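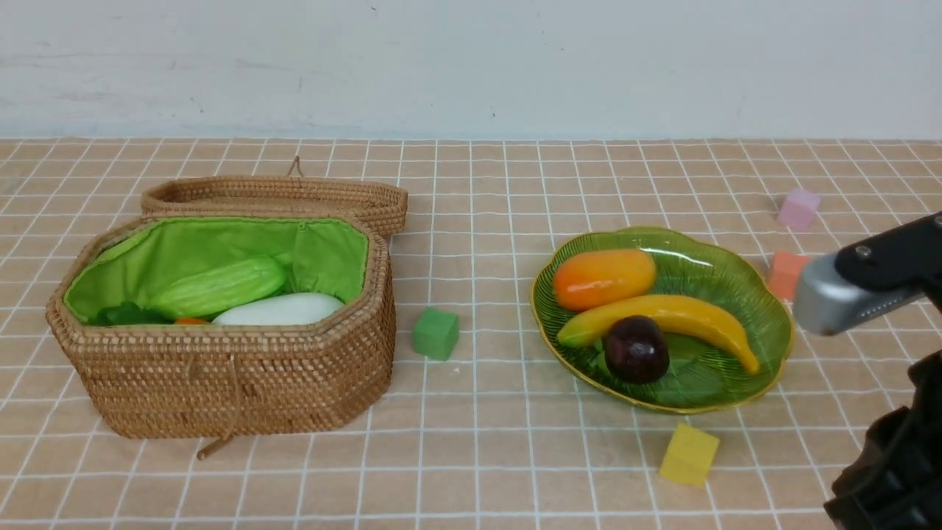 They can put the shopping away before they can put away the laundry, that was my sister-in-law's whole opinion on the telephone tonight, and a banana is easier than a sock, and wake her when one of them can do a fitted sheet. I was still in my coat when she started. I had called to ask about the casserole dish she borrowed in December and never gave back, and somehow we got onto machines doing the housework, which I suppose was my doing, as I can't leave the subject alone lately.

September 10, 2022

Well, she has a point about the sock. I have been turning it over ever since, through the supper dishes and through feeding the cat, and now it's late and I have my tea and my good pen and I may as well put it down.

I went over to the Fetcombe rooms this morning because I had promised myself I would go before the weather turned, and I'm glad I did. I took the early bus and had the window seat nearly the whole way. The work they have going there is all kitchen table work, fruit and vegetables and baskets and plates, the sort of thing I've done every week of my grown life without giving it one thought. You come in from the store, you set the bag down, the cucumber goes here and the bananas go there, and your mind is on the telephone bill the entire time. I would never have called it a skill. My mother would have laughed out loud at the idea!

But standing there I began to see how much of it there is. A mango is slippery and rounder than you remember. A banana lies there curved, and you have to decide where along the curve to take hold of it, and how hard, because too hard and it's for banana bread. Nothing in a bowl of fruit is the same shape as the thing next to it. And then a basket has a rim to get over and a cloth lining to get caught on, and things hiding behind other things. I have a wicker one myself, from the Salameh shop, and I can't count the times I've caught a sleeve on it, and I have had hands for sixty-odd years.

I asked a good many questions, I'm afraid. I do run on when I'm interested. I asked whether it could do my kitchen, and the young person there was very patient and said not my kitchen, not yet, and that a table with nothing on it but what belongs there is a long way from a counter with the mail on it and a cat. I said in that case it would be a long way from mine in particular. I asked what the hardest thing was and was told that soft things were hard, and see-through things, and anything that changed when you touched it. I thought of bread dough, and wet lettuce, and the plastic bag the lettuce comes in, and felt rather sorry for whoever has all that ahead of them.

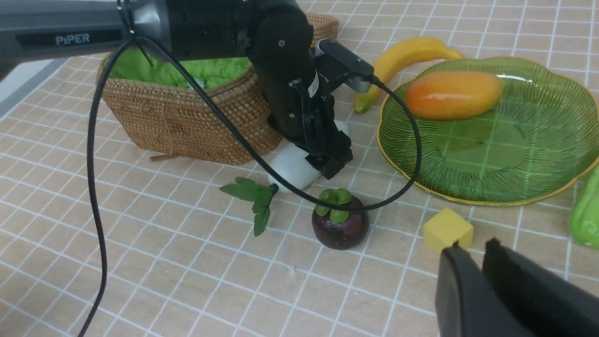
Fetcombe, the arm down at the table, fruit and basket round about.

I stayed 2 hours, much longer than I meant to, and missed the bus I wanted. What struck me most was how I kept leaning forward. When you watch a person set a table you don't lean forward. I caught myself holding my breath over a vegetable, and my own fingers were pinching together inside my coat pocket, the way your foot goes for the brake when somebody else is driving. It brought back teaching the children to dry glasses - you want so badly to reach in and do it for them, and you mustn't, or they'll never learn where the edges are.

I was thinking on the way home about the stockroom at Kititz, where I did the evening shift the winter we were short. We had to fill 100 gift hampers before we could go home, with the jam at the back and the crackers on top so they wouldn't be crushed, and I got so I could do it half asleep. There was talk even then of a machine to do it. The one that came could seal the cartons beautifully and that was all it could do, and somebody still had to stand at the front of it tucking in the flaps. I wonder if that's how it will go at home too. I'd have a machine for one part and I'd be standing there tucking in the flaps for it.

All the same I wouldn't say never, and I told my sister-in-law so. When I was a girl we had a wringer, and I remember the first automatic washer on our street and how the neighbors came in to look at it. My grandmother didn't trust it and rinsed everything again in the sink for a year. She came round. I expect I'd be the same, following the thing around the kitchen and moving the plates back to where I like them.

What I'd want it for, if I'm truthful in my own diary, is the days my hands are bad. On a good day I like putting the groceries away. I like the cold of the lettuce and seeing the shelf full. On a bad day I leave the bag on the floor by the door until the afternoon and step around it, and the frozen peas suffer. If something could just lift the heavy things out and put them where I point, I'd forgive it the socks and the fitted sheets. I'd fold those myself, in front of the television, as I always have.

She said I was getting soft on them. I said maybe so. Then she said the dish was chipped when she got it, and it was not, and we left it there for tonight.

To do tomorrow: peaches before they go over, the rest of the ironing, and telephone Flallevora about the stove, it's the back burner again. Need bananas. Seeing all that fruit made me hungry for one and there wasn't one in the house when I got in, so I had toast, 2 slices, with the last of the plum jam. The cat has gone to sleep on my clean pillowcases and I haven't the heart to move her.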